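第2章 購入と予算の計画
2.1 注文の前に決めること

この章は、飲料容器を仕分ける小さい作業セルをこれから買う方のために書きました。機械の組み立ては第3章、ソフトウェアの設定は第4章にあります。注文を出した後で台や指を変更すると、納期がもう一度最初からになりますので、先にこの章を最後まで読んでください。

1. 扱う物の一覧を作ります。ペットボトル、缶、紙コップなど、種類ごとに一番細い物と一番太い物を書きます。
2. それぞれの物について、どこを持つかを決めます。キャップを持つか、胴を持つかで、必要な指の長さが変わります。
3. 一覧を予算表Gririxの「対象物」のシートに入力します。後のシートはこの一覧を参照します。

注意:一覧には空の容器と、中身が残った容器を別々に書いてください。同じボトルでも重さとつぶれ方が違います。

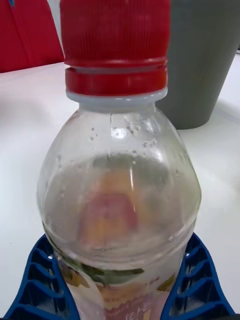 2.2 指(フィンガー)の選定と予備品

斜めのリブが並んだ青い指は、ボトルの胴を両側からはさんでいます。開いた格子の形の指を選ぶ場合、見積もりには次の項目を入れてください。

1. 指の本数を計算します。片腕に2本、双腕のセルでは4本です。
2. 予備を加えます。私たちのMutcombeの作業場では、双腕1セルに対して予備を2本持ち、合計6本で注文しました。
3. 取り付け板とねじが指の価格に含まれるかどうかを、販売店に書面で確認します。含まれない見積もりが多いです。
4. 指の洗い方と、使ってよい洗剤を聞きます。容器に残った飲み物は指の格子の中に入りやすく、乾くと取りにくいです。

注意:透明なボトルは光を強く反射します。手首のカメラを使う計画では、指の費用と照明の費用を同じ時期に申請してください。照明だけを後から申請して、次の年度まで待った例があります。

メモ:水滴が付いたボトルも対象にする時は、一覧の備考に「水滴あり」と書きます。試験の時に条件を忘れないためです。

2.3 作業台と回収容器

台は安い部品ですが、計画で一番多く間違える部分です。Iveta Zemanがまとめた導入記録でも、追加費用の最初の原因は台の寸法でした。

1. 腕が届く範囲を、仕様書の数字だけでなく、指を付けた長さで計算します。
2. 台を1枚で買うか、2枚を合わせるかを決めます。2枚の場合は、高さを調整できる脚を選びます。
3. 合わせ目の位置を図面に書きます。容器を立てる場所と合わせ目は、できるだけ離します。
4. 回収容器の種類を決めます。試験の段階では、色の違う紙コップで十分です。
5. ケーブルの通り道を図面に加え、ケーブルの長さに余裕を取って注文します。

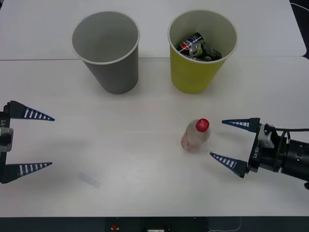 図2-2 白い台2枚を合わせた作業面。黄色のコップにはつぶれた缶、灰色のコップは空。

紙コップを回収容器として使う費用は小さいですが、本番の容器の費用を0円と書かないでください。本番では口が広くて倒れにくい物が必要になり、固定の金具も付きます。金具は容器より高いことがあります。

台の表面は、つやの少ない白か薄い灰色を勧めます。白い台は汚れが目立ちますから、掃除の時間も運用費に入れてください。

2.4 見積もりの比較

見積もりは少なくとも2社から取ります。私たちはHonellとPolákから取りました。次の表の単位は千円で、税は含みません。腕の本体は別の予算でしたので、ここには入っていません。

項目/Honell/Polák
周辺機器(指、台、照明、ケーブル)/1,389/1,511
設置と教育/506/384
合計/1,895/1,895

合計は同じになりましたが、内容は同じではありません。Polákの教育は半日だけで、Honellは2日間でした。比較する時は、次の順番で確認してください。

1. 合計を見る前に、項目の名前をそろえます。「設置」に運搬が入る会社と入らない会社があります。
2. 保守の開始日を聞きます。納品日から数えるか、検収日から数えるかで、最初の年の費用が変わります。
3. 試験の立ち会いに料金がかかるかを聞きます。
4. 見積もりの有効期限をGririxに入力します。期限の前にお知らせが出ます。

注意:値引きの後の数字だけを上司に出さないでください。次の年に部品を追加する時、値引き前の単価が必要になります。

2.5 受け入れ試験の計画

試験の日程と消耗品も予算の一部です。Colin Hollisの担当した試験では、ボトルと缶を合わせておよそ122個使いました。つぶれた容器はもとの形に戻りませんので、同じ物を何回も使う計画は立てないでください。

1. 対象物の一覧から、試験に使う容器を選びます。中に少し液体が残ったボトルも必ず入れます。
2. 持ち上げる、コップの上まで運ぶ、離す、の三つの動作を分けて記録する用紙を作ります。
3. 双腕のセルでは、左右の腕を別々に試験します。最後に両方を使う試験をします。

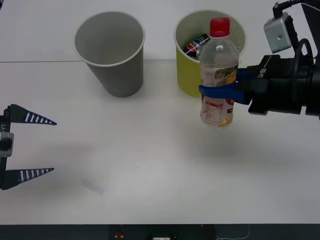

4. 記録用紙には、失敗した動作の名前と時刻を書きます。成功した回数だけでは、指を替えるべきか、設定を直すべきか判断できません。
5. 販売店と一緒に用紙を見て、直す項目と、その費用を払う側を決めます。
6. 両者が署名した後で、検収の書類を出します。

注意:検収の書類を先に出すと、修正が有料になる契約があります。契約書の該当する条を、試験の前に読んでください。

メモ:試験を2月に予定する場合は、年度末の支払いの締め切りを経理に確認してください。請求書が遅れると、予算を繰り越す申請が必要です。

この章の内容についての質問は、Lenka Šťastný(購買)またはDzintra Petrauskas(技術)に送ってください。

改訂 2018年9月29日 表の項目名を修正、2.5に手順6を追加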